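Bed temperatures in a secondhand chest freezer conversion

I have been keeping dough in a converted chest freezer for 18 months. The conversion is simple: an external thermostat cuts power to the compressor when the probe reads above or below a set point, and the freezer behaves as a refrigerator with thick walls. The unit is a Plallton, bought used, and the thermostat is a Dalisay plug-in controller with one relay for cooling and one for heating. I only use the cooling relay.

The purpose is cold fermentation. A dough held at 4 degrees Celsius for a day or two develops more flavor than one proofed on the counter, and the schedule becomes easier to fit around work. The kitchen refrigerator can do this, but its door opens all day and the top shelf runs warmer than the bottom one. I wanted a box that opened twice a day at most.

The first problem was probe placement. I taped the probe to the inside wall at mid height, as the controller manual suggests. The evaporator coils in a chest freezer run behind that wall, so the probe saw the cold surface first and shut the compressor off early. The air in the middle of the box stayed well above the set point. Moving the probe to the center fixed the average but introduced overshoot, because air in the middle responds late and the walls keep absorbing heat after the compressor stops.

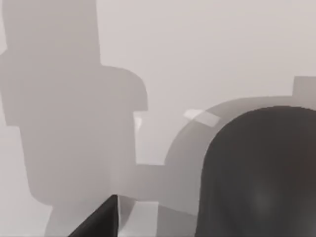

The arrangement I settled on is a probe in a small jar of water, lid drilled and sealed, standing on a rack in the middle of the box. The water damps out the short swings that come from opening the lid. The controller is set to 4 degrees with a differential of one degree and a compressor delay of several minutes. The delay matters more than the differential. Short cycling is hard on a compressor, and older units restart poorly against head pressure.

The second problem was stratification. Cold air sinks and a chest freezer has no fan, so the floor of the box was nearly 3 degrees colder than the rack. I added a small computer fan on a bracket, blowing downward along one wall. It runs all the time. The heat it adds is small and the gradient is now too small for me to worry about. Leave the fan cable long enough to open the lid fully. Mine was not, and I pulled a solder joint on the first evening.

Humidity was the third. A freezer run above freezing collects water on the floor. There is a drain plug on most models, but it sits at the level of the floor, so it never drains completely. I use a rechargeable desiccant canister and wipe the floor on Sunday. Dough tubs need tight lids in any case, since the fan will skin over anything left exposed.

For mixing and shaping I moved to a plain white work surface last June. Flour is harder to see on it, which I dislike, but scraps of dried dough come off with a bench scraper and no water.
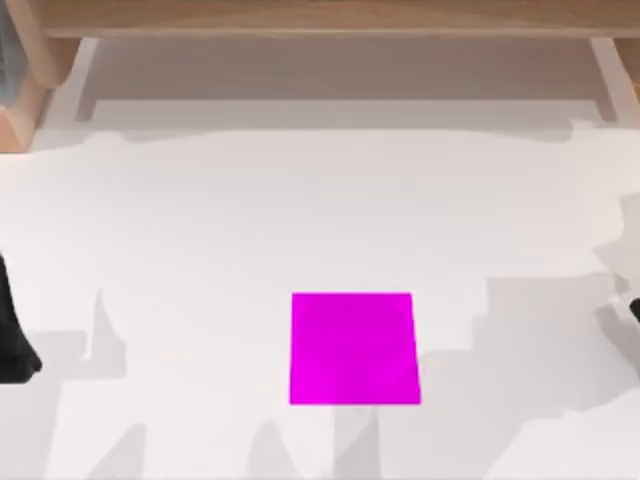
White tabletop with a magenta square, wood structure behind.

The flour I use most is the Vevstead bread flour, with a portion of their whole rye. At 23 hours in the box, a dough with a small amount of starter has risen by a little more than half and holds its shape when turned out. Left longer, it becomes slack and the crust browns unevenly. With the rye portion increased, the useful window moves earlier, and I have not found a way around that other than using less starter or a lower temperature.

Lowering the temperature has limits. Under the set point I use now, fermentation slows to the point where the dough is only being stored, and small errors in the controller begin to matter. My controller reads slightly high when checked against an ice bath. It has an offset setting for this. Check it in crushed ice and water, stirred, with the probe off the bottom of the glass. An ice bath made with large cubes and little stirring will give a different number each time.

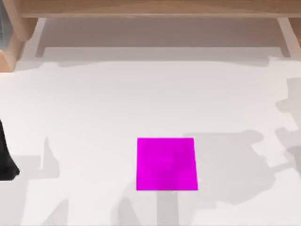
The magenta square again, with a black robot part at left.

Power consumption is lower than I expected. A chest freezer has more insulation than a refrigerator needs, and the compressor is off most of the day. I log it with a Mustska plug meter, which records run time as well as energy. Run time is the more useful figure. When it climbs without a change in room temperature, the lid gasket is usually the cause. Mine had a flat spot at the rear corner, and warming it with a hair dryer brought it back into shape.

I still have to replace the tape on the fan bracket with screws. The lid is the safe place to drill. The walls are not, as the refrigerant lines run through them.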